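Module Redow – Préparation et entretien du poste à deux pinces manuelles
Notes de cours, Ákos Gál, version du 2025-11-14

1. Avant de toucher à quoi que ce soit

Le poste comprend une table, deux pinces tenues à la main et un bac en plastique translucide. C'est peu, et pourtant le cahier de pannes en est à son deuxième volume. Commencez par les câbles : chacun doit partir de l'arrière de la pince et suivre le bras sans tirer sur le poignet.
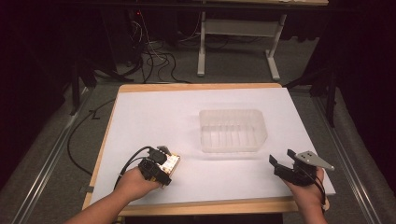

Ouvrez et fermez chaque pince trois fois, lentement. Un point dur se sent dans la main bien avant d'apparaître dans les courbes, que de toute façon vous ne regarderez pas.

2. Contrôle des doigts

Les deux patins doivent se faire face, sans jeu. Regardez aussi les bagues en laiton des bras : une bague qui sort de son logement se repousse à la main – le marteau reste dans le tiroir.

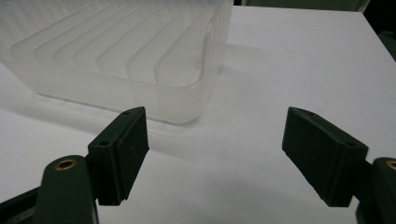

3. Position du bac

Le bac se pose à plat, du côté opposé à l'opérateur. Ses parois laissent voir le blanc du plan de travail et ses cloisons se distinguent mal.

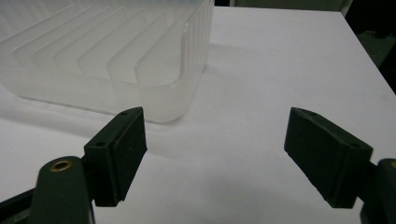 Si le contraste reste mauvais, réglez l'éclairage avant de toucher au logiciel. En juillet, un groupe a passé 19 essais à faire l'inverse.

4. Essai de prise

Prenez un petit objet et tenez-le droit, au bout des doigts. Révision complète tous les 4000 cycles, à noter dans le cahier, lisiblement.

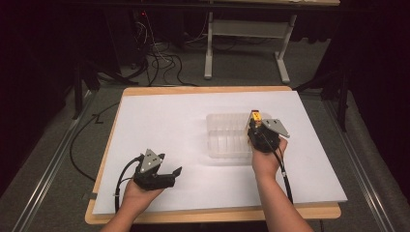 Fig. 4 – Objet jaune et orange dans la pince droite, près du bac.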